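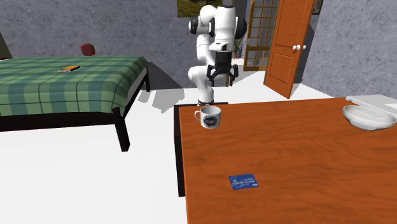 Figure 2.1 A wooden table top, with the grain showing.

Chapter 2: Reading the Grain

I ruined my first table top with a plane, pushing the wrong way and tearing up little chips as I went. I was so cross! So before we pick up any tools in this chapter, we're going to spend a while just looking at wood.

Grain is the record of how a tree grew, and its lines tell you which way the fibres run. Plane with them and you get long, clean curls. Go against them and the blade digs in – you'll hear it before you see it.

By the end of the chapter you'll have planed 14 short offcuts, starting with pine (cheap and forgiving) and moving on to oak. Find a pencil first, and mark an arrow on each piece.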